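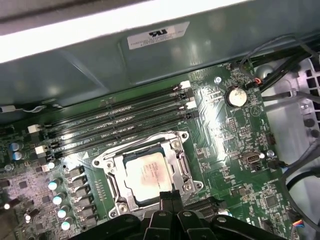 Pultmont opens desktop refurbishment line at Londville

Search news Enter keyword Go

Last updated: April, 09:30

Pultmont, the office equipment reseller, has opened a dedicated line for the refurbishment of desktop computers at its Londville workshop. The line handles complete machines, from goods-in through to final test, and replaces the previous arrangement in which boards, cases and power supplies were worked on in separate rooms.

The first contract on the line is a batch of 373 desktop machines from Masilela, the training provider, which is replacing the computers in its teaching rooms. Machines that pass final test will be sold back to Masilela at a fixed price or offered to other buyers through the Pultmont trade list. Machines that do not pass will be broken down for parts.

Working method

Each machine receives a job number at goods-in. The number is written on a tag tied to the rear of the case and entered in the stock system along with the make, the model and the condition of the outer panels. Storage drives are removed at this point and follow a separate route, described below.

The side panel is then taken off and the case is laid flat with the board facing up. Memory is withdrawn before any other work on the board begins. The latches at each end of a slot are opened fully, the module is lifted out straight, and the module goes into an anti-static tray carrying the same job number. All slots are left empty until the board has been cleaned and inspected. Technicians check the latches for cracks and the slots for dust, bent contacts and fragments of old label.

Processors are assessed in place. The socket frame holds the processor under pressure, and Pultmont does not open it unless there is a reason to do so, such as a failed start-up test or a processor upgrade ordered by the customer. The cooler is removed in every case. On most used machines some residue of thermal paste is left on the metal lid of the processor when the cooler comes away. It may be grey, white or tinted, and the older it is the more firmly it tends to hold.

Residue is removed with a lint-free cloth and isopropyl alcohol, working from the outer edge of the lid towards the middle so that loosened material is not carried down into the socket. A second cloth is used for the final wipe. The engraving on the lid is read at this stage and compared with the stock record. Where the two do not agree, the engraving is taken as correct and the record is amended.

Fresh paste is applied when the cooler goes back on. The four fixings are tightened a little at a time in a diagonal order. The fan lead is connected last and routed clear of the blades.

Aarne Kemppainen, workshop manager at Pultmont, said: "Most of the desktops we receive have a working board and a tired cooler. The dust is in the fins, the paste has gone hard, and the fan runs fast all day to make up for it. Cleaning the processor properly and fitting the cooler properly deals with the greater part of the noise complaints we used to get."

Coin cells

The coin cell on the board is replaced on every machine, whatever its measured voltage. Pultmont previously tested each cell and kept those above a set limit. The practice was dropped after a number of machines were returned by customers with the clock reset and the start-up settings lost. The test took nearly as long as fitting a new cell.

Used cells are collected in a closed tub at the bench and sent for recycling with the workshop's other batteries. After a new cell is fitted, the technician sets the clock, loads default start-up settings and records the firmware version. Firmware is updated only where the maker has issued a security fix.

Inspection of the board and case

The board is inspected under a magnifying lamp before memory is refitted. The inspection sheet for the Masilela batch covers the following points:

– mounting screws present and seated, with no washer or loose screw underneath the board
– fan and front panel connectors firm, with no pulled wires
– internal USB connectors straight, with no bent pins
– pin headers undamaged
– no swelling or leakage at the capacitors
– no corrosion at the battery holder
– labels on the inside of the case left in position

The last point has caused some discussion. Earlier practice was to strip every sticker from the case, inside and out. Asset stickers and room numbers on the outer panels are still removed, and any adhesive is cleaned off. Approval and rating labels are now left where the maker put them, and technicians are asked to keep solvent away from the print.

Cases are cleaned with low-pressure air in an extraction booth, followed by a damp cloth on bare metal. Fans are held still while air is used. Scratched panels are not repainted. A machine with a bent panel that no longer closes correctly is given a replacement from stock where one is available, and is otherwise graded for parts.

Memory and final test

Memory is refitted in matched pairs, following the slot order given by the board maker. Modules removed from one machine may be fitted to another if this allows a better match. The change is entered against both job numbers. Each module is tested alone before it goes back to the line, and any module that records a single error is withdrawn.

Final test takes place on a rack that holds 26 machines at a time. Each machine runs a processor load, a memory pass and a drive check for 3 hours without a break. Fan speed and temperature are logged throughout. A machine that shuts down, restarts or passes its temperature limit goes back to the bench with the log attached, and the cooler is the first item to be looked at.

The rack was built by Dramonico, which also supplied the benches and the extraction booth. Each rack position has its own mains switch and network point, and the positions are numbered so that a test log can be matched to a job number without opening the case.

Data drives

Pultmont erases 100 per cent of the storage drives it receives, including those the customer reports as already wiped. Drives are erased in a locked room by two members of staff, and a certificate is issued for each serial number. A drive that cannot be erased is shredded on site. Customers may ask for all drives to be shredded regardless of condition, as Masilela has done for the machines used by its office staff. Machines from the teaching rooms will go back with erased or new drives, depending on hours of use.

Tamara Husar, head of computing services at Masilela, said: "We wanted to keep as many of these machines in use as we could. They are used for word processing, spreadsheets and web work, and they are quick enough for that with a clean board and a newer drive. We asked for a written record for each one and for the parts list to be included, and both were agreed before the first load was collected."

Grading and warranty

Finished machines are graded A, B or C on the condition of the case alone. The grade has no bearing on the parts inside, and all three grades must pass the same final test. Grade C machines may have visible scratches or missing feet. All grades carry a return-to-base warranty covering the board, processor, memory, power supply and drive. Keyboards, mice and leads are sold separately.

Parts recovered from failed machines are listed by type on the Pultmont trade list. Boards are sold with the processor seated and the socket frame closed, as loose handling of an open socket is the most common cause of bent contacts. Buyers who need a bare board should order a socket cover with it.

Collections and enquiries

Pultmont is accepting desktop machines for the Londville line from April. Small form factor and tower cases can both be handled. All-in-one machines and laptops are outside the scope of the line and should be booked through the general repair desk. Machines should be sent without packing material inside the case, and cables should be boxed separately. Goods-in is open until 16:00, and loads arriving after that time are held unopened until the next working day.

Trade enquiries should be addressed to the workshop office at Londville, marked for the attention of Aarne Kemppainen. A copy of the inspection sheet is available on request.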